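Kitchen arm, spring pictures

Welcome to the gallery of my home build. My name is Yuzuki Ikeda and I build in the evenings, in the kitchen of our flat in Dolow. The project is called Pudholm, after the street where I bought the first motors. I am writing in English so that my friends at the Tokarz workshop can also read it.

In April I rewrote the part of the program that closes the fingers. The old one had 2198 lines and I could not follow it any more. The new one has 1557, and most of the difference was my own test code that I had forgotten to take out. The fingers now close more slowly, and I can stop them from the keyboard at any point. I still have trouble with the height above the worktop, which moves by a few millimetres when the motors get warm. If somebody has solved this on a similar arm, please write to me.

The older pictures, with the first gripper, are on the Bromimia page.

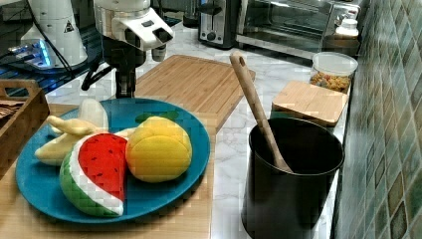

Gripper open over the far end of the bamboo board. The plush fruit is on the blue plate.
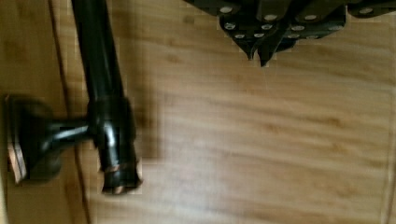
View from the wrist camera, with the finger tips at the top and a black rod in its bracket. The finish is worn at the end of the rod.

Page last changed: May 1, 2019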